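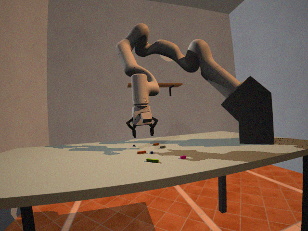 The Sendetti Cell

The people at Fenley had sent the cell on a screen first, before anyone would let me near the real one. I had looked after the presses at Kikby for over 50 months and had never needed to rehearse.

"Try the pick," said the voice on the phone.

I tried the pick. The white arm hung above the table with its fingers open, and the little blocks waited under it, lime green, magenta, blue. Somebody had laid what looked like a map across the tabletop. Somebody had put up a shelf. I wondered who dusted it.

"Your tool offset is out by 2 millimeters," said the voice. "Change it there and the arm will do the same here."

I doubted that. The arm here had a wrist that groaned in February and a gripper I had shimmed with a strip of beer can. I asked where in the software I should enter the beer can.

There was a pause. Pages turned at the other end.

"The Bogdan manual doesn't cover shims," the voice said.

So I typed in the number they wanted, saved it, and walked down to the floor with the pendant under my arm. I set the speed to six percent and kept my thumb near the stop. The arm came down politely over the first part – a good deal more politely than it ever had for me – and closed on it.

Then the wrist groaned.

I opened the fingers, took out the shim, and held it up to the light. It was 2 millimeters too thick, if you believed the screen. I folded it into my shirt pocket and went to look for a thinner can.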